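Lullside Road: the kitchen, before and after the snacks

Posted in Home, Small Rooms. Filed in December, in between mince pies.

Introduction

We moved into Lullside Road in the belief that we owned very little. The removal firm, Wistano, sent two men and a van that could have carried a small church, and they filled it. Most of it, going by the labels, was "kitchen misc". I wrote those labels myself and I stand by every one of them.

What follows is the gallery I promised several people who had stopped asking. It covers the kitchen end of the flat, and in particular the long-running question of where food that isn't really food ought to live. The captions were written in the order I felt like writing them. Some of the pictures I meant to take never got taken, so a few entries are all caption. Think of them as the bit of the museum that's closed for rewiring.

The room

The kitchen is 2 metres across at its widest, and its widest is a spot taken up by the boiler. The agent called it a galley. Galleys, as far as I know, come with a sea view. Ours comes with a view of next door's extractor fan, which has a personality and smokes.

The worktops

Cleared for the first time at about four in the afternoon and covered again by five. There is a law of physics in this somewhere. A clear surface in our house attracts, in this order, post, keys, a single glove, and a screwdriver that belongs to a completely different room.

The spice shelf

We found almost 80 jars and packets between us, and three of them were open cinnamon. The oldest had a best-before date from a previous government. I have kept the good stuff from Kesar, the shop on the corner, where they sell cumin in bags the size of a pillow and look disappointed if you ask for a small one. Everything else went out, apart from the fenugreek, which can't be thrown away because the smell would follow us.

The cupboard over the fridge

Home to the fondue set. No further comment at this time.

The quote

Before doing any of it ourselves we had a firm round to talk about fitted storage. Phan Interiors were very polite, measured everything twice and came back with £2,215 for what I would describe as shelves and they would describe as a solution. I still have the drawing. It's a lovely drawing. There's a little person in it, standing in a kitchen much bigger than ours, holding an aubergine.

The list

I made one instead. It had 23 items on it, and the first was "make list", so we were off to a flying start. By the end of the weekend we had crossed out the easy ones and quietly rewritten the hard ones until they were easy too. "Sort out under sink" became "look under sink". We looked. It's dark and there are a lot of sponges.

The snack question

Crisps used to live in a tall cupboard, on top of the rice, where they could be heard every time anyone made a risotto. They were then promoted to a basket, on the theory that having them out in the open would shame us into moderation. It made them easier to reach while walking past. The current thinking is one low drawer, bags laid flat, and a bowl up on top for whichever bag has been allowed out. 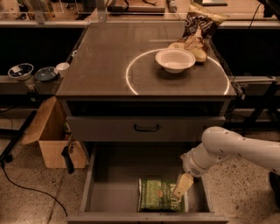

The flat part matters more than you would think. Stand the bags up in a drawer and they slump over like commuters, and the next time you close it one of them gets its corner caught and you spend the evening eating crumbs with a spoon. Laid down, they behave. You can also see what you've got, and it's harder to buy more by accident, though we're managing.

The bowl rule is newer and less popular. Crisps are to be tipped into a bowl and eaten from there, like people in adverts. One of us feels this is civilised. The other feels that a bowl is just washing-up with a head start.

Still to do

The bread bin, which currently contains batteries. The drawer of takeaway menus from places we no longer live near. The fondue set, if it comes to that. And the boiler cupboard door, which opens perfectly well as long as the fridge is somewhere else.

More pictures when the hallway can be walked down.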